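Young-sook Um
Small thread about dishes, because that's where my head is this May.

I finally got rid of the giant mixed stack of plates and went down to one little pastel set. I can do the whole lot in 10 minutes now and I feel like a new woman!

The trick (if you can call it a trick) is that I stopped putting stuff back in a cupboard. The dish rack lives on the table now. Big gray one with prongs, and it stays out all day. My mother would faint.

Next to it goes a red tray. I got it on the Dovby clearance shelf, paid way too little for it, and went back for a second one and they were gone. Still mad.

The red tray is for whatever needs to get from the table to the rack, or the other way around when I'm setting up for lunch. Plates, spoons, whatever. Before that I was walking back and forth with one spoon in each hand like a fool.

Crumbs are the real enemy though. They get into everything with a raised edge. I tip the trays over the trash before anything else, then wipe, then dishes. If I do it in the other order I end up with soggy toast bits in the rack and I have to start over (ask me how I know).

Also I keep a clear tub close by for used tissues and wrappers. I empty it at 10 every night, right before I turn off the kitchen light. Usually.

Anyway, the table with the red tray and the gray rack:

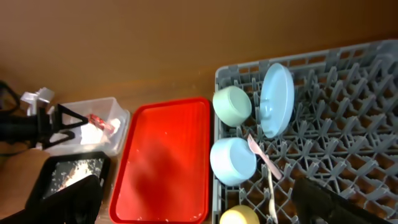
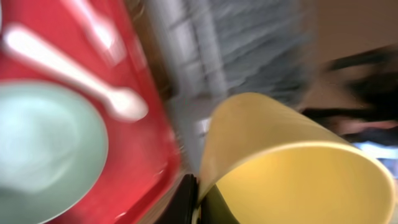

Someone asked in my messages: how do you clean a rack with all those tiny holes?

I let it sit in the tub with hot water and a good splash of white vinegar for 30 minutes, then go over the holes with an old toothbrush and rinse it under the shower. Once a month is plenty, more often if your water is hard like mine.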